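Junero releases bed-making and linen care guide for shared accommodation

Junero has published a revised guide to bed making for operators of furnished rooms and small guest houses. The guide runs to 37 pages and replaces the previous edition in full. It sets out the order of work for stripping, checking and remaking a bed, with separate sections for duvets, blankets, fitted sheets and pillows.

Large botanical prints, including white flower heads on a taupe ground, are covered under pattern alignment. Staff are directed to square the duvet to the foot of the bed before smoothing creases toward the sides.
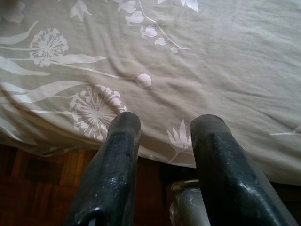
Wash settings are listed by fibre and colour group. The guide was prepared with Flovska, a linen supplier, and trialled in 73 rooms at the Cisero residences.

A new section deals with items left on or under bedding. Blankets are folded back in stages so that cards, booklets, tissues and other small articles can be removed before the sheet is pulled tight. Printed children's blankets are to be washed apart from plain white or cream sheets for the first 3 cycles.
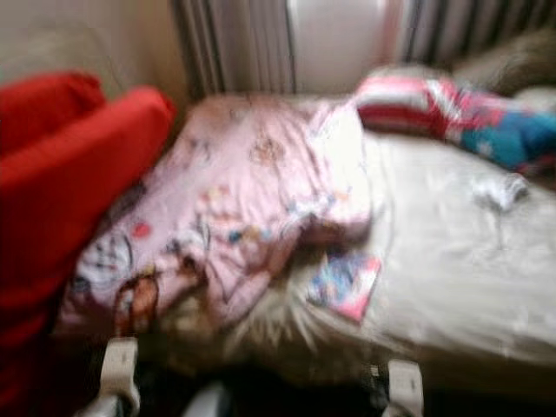

Pillows are placed last, with the open end of the case facing away from the door. A one-page checklist is supplied for each room.

The guide is available from Junero and through Cha service centres from June.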